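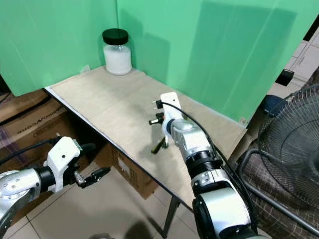

Start in the corner: teaching a two-arm robot to find a clear jar

A glass jar with a screw-on lid is a great first object for a two-arm robot, and a mean one. You can see the backdrop straight through the top half, the lid is the only dark part, and when the jar is pushed up against the seam of two panels, there isn't much room for fingers on the far side. I love this task! It taught me more about collecting demonstrations than any other object in our bin.

The method below is what our group at Callthorpe calls corner-first collection. You record your hardest placement before the easy ones, train on it early, and let the early policy tell you where to record next. Renji Ebihara came up with the order of the placements, and I've been running it on jars, cups and a soap dispenser ever since.

You'll need two arms you can teleoperate, a head camera that sees both grippers and the whole work surface, and any imitation learning code that takes images and joint positions and puts out short chunks of actions. We use our own training scripts, named Loltex, but nothing here depends on them.

Set up the table

Put up two plain panels so that they meet behind the table. Ours are mint green. Any flat color will do as long as it's different from the grippers and the table cover. Tape the bottom edges if they drift. Don't worry about getting rid of every shadow, because the arms are going to throw new ones the moment they move.

Cover the tabletop with something that isn't shiny. Paper or cloth with a few wrinkles is fine, and I've stopped smoothing ours between takes.

Leave the rest of the room as it is. I used to clear the floor and move the chairs before each session, and then the policy got confused the first time somebody left a box under the table. Now the boxes stay, the fan stays, and the policy sees them from day one. If you want a clean background for a comparison, crop the images later.

Fill the jar partway and close the lid firmly. Keep the fill level the same for the whole first round. Changing it is a lovely follow-up test, but you want it to be a test.

Mark out the placements

Divide the surface into a grid of nine spots, three by three, and write the grid down on a sheet of paper next to the operator. No marks on the table cover itself! A policy will happily learn to drive to a pencil cross.

Number the spots starting with the back corner. Spot 1 is the jar standing right against the seam. Work outward from there, so the front edge of the table comes last.

Pick the resting pose for the arms

Both arms should start in view of the head camera and clear of the jar. I like to have the right gripper hovering over the middle of the table with its fingers down, and the left one lower and off to the side, pointing in toward the table edge. The two sides don't need to mirror each other. If you always start from one perfect pose, the policy falls apart when a joint is a little off, so nudge each arm by hand before you press record.

Check your cables now, too. Sweep each arm slowly to the farthest spot you plan to use and watch for loops that pull tight or swing in front of the lens. A cable that looks harmless at rest can end up across the jar when the wrist turns.

Record the corner

Record eight demonstrations at spot 1. Each one goes like this:

1. Move the right gripper back toward the jar, high enough to pass over the lid.
2. Stop for a beat before coming down. The pause gives the policy a clear point to correct from.
3. Lower and close on the lid, lightly.
4. Slide the jar forward, away from the seam, until there's room on both sides of it.
5. Bring the left gripper in and steady the glass.
6. Open both grippers and return to rest.

Vary the approach. Come in from the right on some, from straight ahead on others, and on at least a couple of them miss on purpose and fix it. Those recovery takes feel like bad data when you're recording them, and they're the best thing in the set. Keep them.

Throw out takes where the jar tips, where a finger touches the panel, or where you got distracted and left the arms hanging. Redo them right away while your hands still remember the motion.

Train a scratch policy

Train on the corner set alone for 3,000 steps. It's a tiny dataset and the policy will overfit like crazy – that's fine, you're going to throw it away. What you want from it is a map of where the motion carries over.

Run it at each of the other placements, five tries per spot. Don't score it pass or fail only. I write down one of these words for each try:

reached – the fingers got to the lid
short – stopped before the jar
wide – came down beside it
lost – wandered, or froze

Hold the stop button the entire time. Scratch policies do surprising things near the table surface.

Read the map and record the rest

Spots that mostly say "reached" need only a few extra demonstrations. Spots that say "short" or "wide" get the full set of eight. "Lost" spots get the full set plus more recovery takes, starting with the gripper already in a poor position.

On our table the results were pretty uneven. Spots next to the corner came nearly free, and I expected the middle to be easy as well, but it kept coming up short. Toshiko Yoshida spotted the cause while watching the playback: with the right gripper resting over the middle, its shadow and the jar's shadow ran together, and the policy seemed to be treating the dark patch as the target. More variety in the resting pose took care of most of it. We haven't run the lighting test that would settle the matter, so treat her explanation as a good guess.

Once the new takes are in, train from scratch on everything. Don't continue from the scratch policy. We tried that, and it kept a strong pull toward the back corner no matter where the jar stood.

What we got from it

Compared with recording every spot equally, corner-first used fewer demonstrations and gave us a steadier grasp near the panels. Out in the open the two were hard to tell apart. I'd love to see the same comparison on a bigger table with a different pair of arms, because our reach runs out quickly and that may be flattering the method.

A few problems you may run into

The gripper closes above the lid. Your pause before lowering is probably too long, and the policy has learned that stopping is the goal. Trim the pauses and retrain.

The left arm moves too early. Look for takes where you started it before the jar was clear of the seam. One or two are enough to cause it.

It works in the morning and fails by late afternoon. Record part of each set at a different time of day. I do spot 1 twice, once before lunch and once after.

The policy ignores the glass and only follows the lid. Mine does this, and for sliding it's perfectly usable. If you plan to grasp the jar by its body, add those grasps to the corner set from the beginning and rerun the map before recording anything else.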